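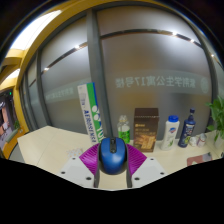
When should a soft finger be replaced? Replace it when the ribs stay bent after the grip is opened, or when a crack is longer than 2 mm.

Chapter 11. Care of the Gripper Fingers

In this chapter we learn to inspect, remove and mount the fingers of the Brillasel hand gripper. The work needs one small screwdriver and a clean table. Before you begin, read again the safety notes by Amancay Tapia.

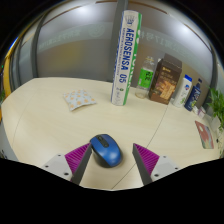
Mounting comes before any test of grip. Put in all the screws loosely first, and tighten them only when both fingers stand at the same height. Each pale gray mount shows two small screw holes on its face, and you should look into these again before every test. Then place a common object, such as a computer mouse, between the open fingers and close them slowly. Both pads should touch it at the same moment.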